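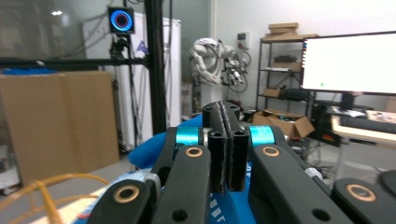
My sister reckons you can't taste the difference between bread made with fresh flour and bread made with the stuff that's been in the cupboard since last year, and she said so again on Sunday with her mouth full of my loaf. I think she's wrong, and I've now got two sacks of flour in the hall to argue with.

They came from Kerbridge, the watermill I keep going on about. I first went in April, when the millrace was so high you could hear it from the car park, and I came home with one small bag of wholemeal and a head full of plans. It went in a week! Flatbreads, a tin loaf, some rather heavy scones, and then a second tin loaf that was so good I ate the crust end standing up at the worktop with nothing on it.

What I love is the smell. Open a bag of the stoneground and it's like walking past a field after it's been cut, sweet and a bit nutty, and you get it again when you add the water (warm, not hot) and once more when the oven door opens. It drinks far more water than supermarket flour, though. My first dough felt like brick mortar until I gave it another 50 grams, left it under a tea towel and went to water the beans. Half an hour later it was soft and stretchy and I hadn't kneaded it at all.

I've settled on baking at 215 degrees in my oven, which runs hot at the back, so I turn the tin once. If yours is better behaved, go a bit higher for the first ten minutes. Slash the top deeper than feels sensible.

The mill also sells an old wheat called Addo, grown on the slope behind Boltell, and this is the one I'm really excited about. It's yellower than I expected and it makes a slack, sticky dough that won't hold its shape on a tray for love nor money. In a tin it's wonderful. The crumb comes out almost like cake, and toasted with salty butter it needs nothing else (marmalade if you must). I've baked it 7 times now and only one was a flop, and even that made good breadcrumbs.

Next I want to try half Addo and half white in a big round loaf, with a long night in the fridge. I've also got a jar of rye starter going on the windowsill which smells of apples this morning and has pushed its lid off.

The mill shop is shut on Mondays, by the way. I've driven out there twice to find that out.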